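Brokomier reformulated the matte lip pencils - anyone else noticed?

Forum: Make-up and Skincare > Brands and Launches

tansywick
Picked up two of the Brokomier matte lip pencils at the weekend, one in Heath and one in Madder, because my old ones were down to stubs. The new ones have the same packaging apart from a thin grey band near the cap, but they feel different. Softer, more slip, and they don't set the way the old ones did. I had Heath on for a morning and it was on my mug, my scarf and the phone.

The shade is slightly off too. Old Heath was a dusty rose with a bit of brown in it. The new one is pinker. Has anyone else had this or did I get a bad batch?

ruddock_j
Same with Madder. I've been buying it for years and the new one is warmer. I wrote to them and got a reply saying the formula had been "refreshed for comfort". No mention of the colour.

Ilse Van Dijk
I prefer the new one. The old pencil was so dry that I had to warm it on the back of my hand first, and by lunch my lips were peeling. I wear Fen and Heath and both go on in one pass now. I do agree Heath is pinker, but on me it is a small difference.

tansywick
Ilse, do you put anything over it? I wonder if I need powder now, which I never did before.

Ilse Van Dijk
No, but I blot once with tissue and put a second layer on. I don't drink a lot of tea at work though.

pennyroyal5
If it moves on a mug it isn't a matte pencil. They should have brought this out as a separate cream range and left the old one alone. Madimar did the same thing with their kohl and I stopped buying from them over it.

ruddock_j
The Madimar kohl was different. They lost a supplier and said so at the time. Brokomier just changed it and hoped we wouldn't look at the ingredients.

Aleksi Nieminen
I did look at the ingredients. I do make-up for a small theatre and go through a lot of these. Old list against new list, the main changes I can see:

The first wax is now further down and there is an ester in second place that wasn't there before. That would be your extra slip.

Silica has gone from fourth to near the end, so less of the dry finish.

One of the iron oxides is missing from Heath. I'd guess that is where the brown went.

I can't tell you the amounts, only the order. There is a number printed on the barrel next to the shade name. Mine that ends in 196 is old formula and the ones ending 894 are new. I've got a few on the bench here. 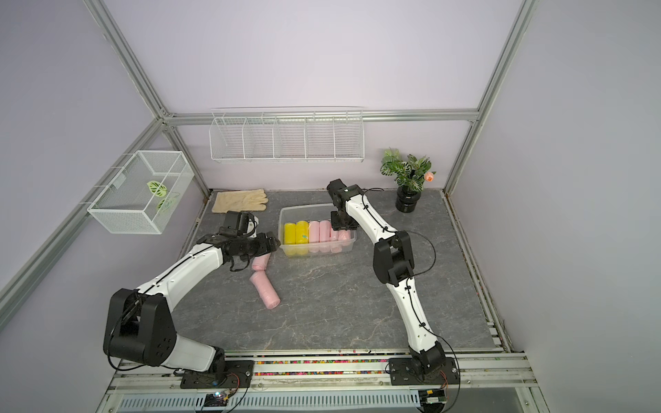

A bench

For stage I've gone back to Kinnunen pencils. They drag a bit and the caps are poor, but they stay put under lights for a whole act. The range is small, 13 shades, and there is nothing close to Madder.

pennyroyal5
Thank you, that is the most useful post in the thread. I checked mine and the good one is a 196.

marl_and_clay
My Heath ends in 196 and has the grey band. So the band isn't a reliable guide, or they used up old pencils in new barrels.

Aleksi Nieminen
Does it set?

marl_and_clay
Yes, within a minute or so. I've had it since May.

Aleksi Nieminen
Then go by the number and ignore the band. I only had six to look at, so take what I said with some caution.

Ilse Van Dijk
I still think people are being harsh. It is a comfortable pencil and the price hasn't gone up. If you have dry lips the old one was close to unwearable.

pennyroyal5
Plenty of us wore it every day with no trouble. A balm underneath ten minutes before and it was fine.

Ilse Van Dijk
And then it slid, in my case. We have different lips.

tansywick
I tried the blotting. Two layers with a blot in between is better than one, and it got me through a meeting, but it went at the first sandwich. I also tried translucent powder through a single ply of tissue. That holds but it takes the colour down and looks chalky in daylight.

sedgewren
Has anyone tried the Brerkska ones? They do a shade called Brick Lane End that looks near to old Madder on the website.

ruddock_j
I have it. It is redder than it looks on the site and you need a proper sharpener or the lead snaps. Wear is good. I'd say it's about as close as you'll get, but hold it next to Madder and you can see the difference.

sedgewren
Thanks, I'll try the tester before I buy.

marl_and_clay
The chemist near my mother still has old stock on a lower shelf. I bought the last two Madders but there were 5 of the Heath when I left, all 196. I can't say how long they'll keep. The oldest I've had was going on three years and that had a white bloom on it, which wiped off.

tansywick
Which chemist? I'd drive.

marl_and_clay
Sent you a message.

pennyroyal5
Could you message me too please, if tansywick isn't having all of them.

tansywick
I only want two! Returned the new Madder today, by the way. The shop took it back opened with the receipt and the girl on the counter said mine was the third. Keeping the new Heath for days when I'm not going to eat.

Ilse Van Dijk
If anyone is giving away new formula Fen I will pay the postage.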